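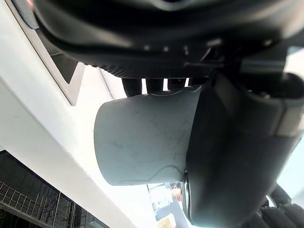 Unit 7: Comparing grippers on a fixed arm
Course notes, Amândio Neves and Ohemaa Osei

1. Purpose

The unit compares two end effectors on the same arm with the same controller settings. Gripper A is the Rora parallel jaw. Gripper B is the Trullitz multi-finger hand. Only the end effector and its tool definition change between runs. If anything else is changed, start a new log.

2. Before mounting

Load the tool file for the gripper in use. Check mass, center of mass and tool center point against the data sheet in the lab binder. A wrong center of mass shows up as drift in the force readings when the wrist rotates with nothing held. Zero the force sensor with the gripper pointing straight down and the fingers open.

The wrist camera must be recalibrated after every gripper change, even when the camera bracket was not touched. Use the Flusel routine with the small target. Reject the calibration and repeat it if the reprojection error is over one pixel.

3. Grasp trials

Test object: rigid cylindrical cup. Each group runs 33 trials per gripper, in the order printed on the trial sheet. Approach angle and cup orientation are listed for each trial. Do not reorder them to save time.

For each trial:
Move to the pre-grasp pose and wait for the arm to settle.
Close at the listed speed.
Hold for 2000 ms at the grasp pose.
Lift and hold for another 1000 ms.
Lower, open, retract.

Score a trial as held, slipped or dropped. "Slipped" means the cup moved relative to the fingers during the lift but was still in the grasp at the end of the hold. Scratches on the cup make usable reference marks when checking for rotation in the wrist camera recording.

4. Occlusion

With a wrist-mounted camera, the housing and fingers hide part of the object once the hand closes. Record which contacts can be seen at the grasp pose and which must be inferred from motor current. Mark a contact as visible only if the edge where finger meets cup can be traced. Wide curved fingers usually score worse on this item than narrow jaws, and background seen between fingers should be masked before running the slip detector.

5. Report

Submit one table per gripper, the raw logs and a single page of discussion. State the controller version. Tomás Mota's September runs are in the Azevedo folder and may be used as a baseline for gripper A only. The tool file for gripper B was corrected on 2024-11-23; logs made with the earlier file will not be accepted.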